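Golf kit at home: what's worth the bother

Clubhouse shops will sell you a special product for everything. I've played at Lilville long enough to have bought most of them, and I'd only buy one again.

Grips
Washing-up liquid, warm water and an old nailbrush. The grip cleaner I tried cost a good deal more and left them no tackier, whatever the label said. Dry them with a towel and stand the clubs up overnight.

Shirts
I don't believe in "sports wash". Ordinary liquid at a low temperature does the job, and fabric softener is best left out.

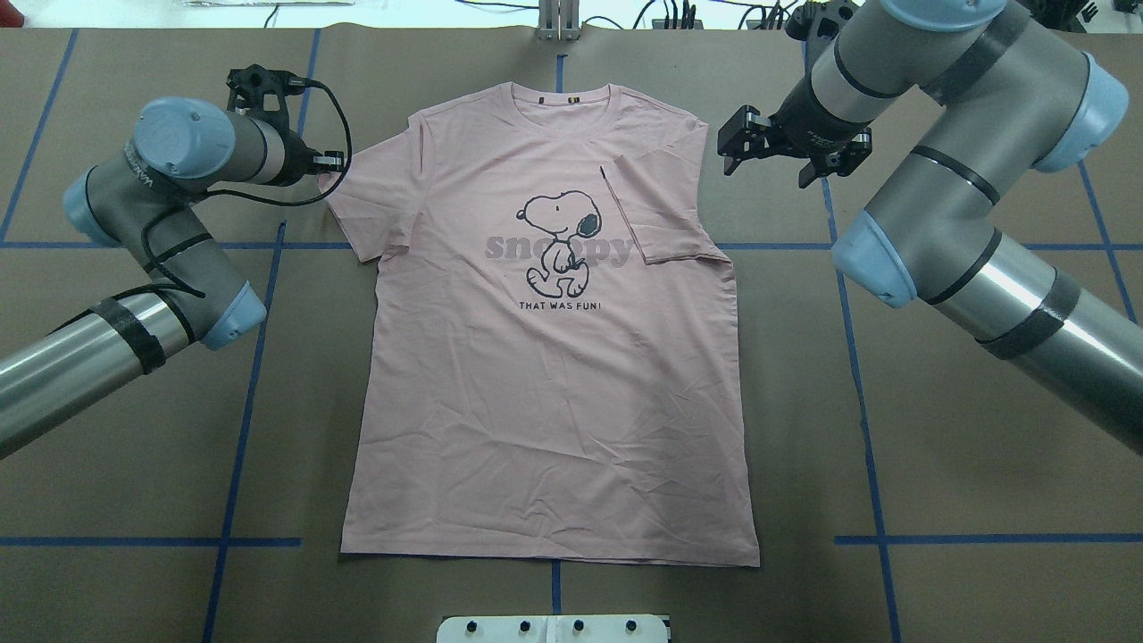 Grass stains want treating the same evening. Dab on a little neat detergent, leave it for 27 minutes if you trust the bottle, or while you have your tea if you don't.

Shoes
Knock the mud off dry, then wipe. Newspaper inside, changed after 4 or 5 hours — never the radiator.

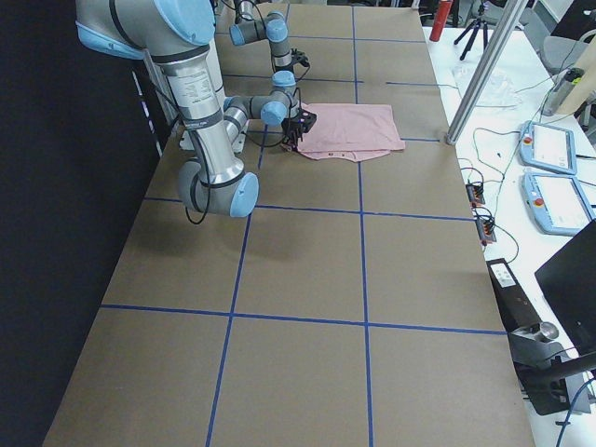
Waterproofs
The exception. Reproofing spray does work, though not for the "whole season" promised. Mine gave up by July. Close the zips, wash first, spray outdoors and keep it off your grips.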